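Gripper opening before cup approach, student project

gergely_l
Our club's drink-serving task has 479 logged attempts so far. Most of the failures are in the cup approach: the fingers open late and one of them clips the rim. I moved the open command 300 ms earlier. Setup at the tea dispenser:
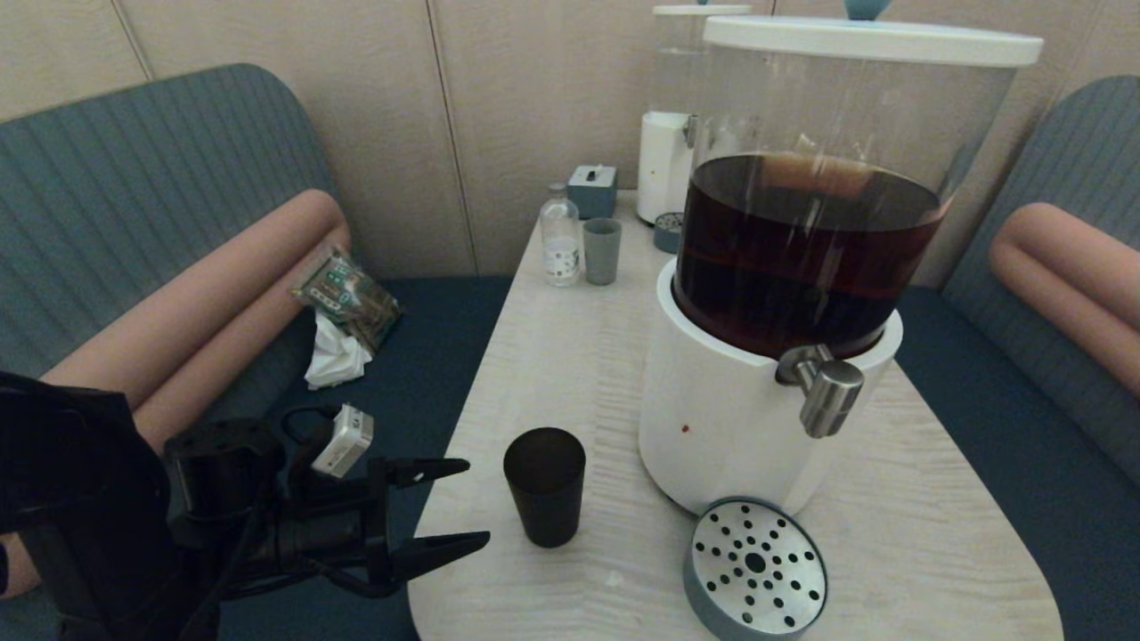 Fingers open, black cup next to the spigot dispenser.

kinga.simon
300 ms is masking the problem. Check the wrist angle first.

jkatona
Disagree. We ran 800 ms at Wusholm in October and rim contact dropped by nearly half. The angle was never touched.

kinga.simon
With a straight-sided cup, maybe. His is tapered — finger height matters more.

gergely_l
Will log both separately. Does anyone have the Amdale config with the lower grasp height?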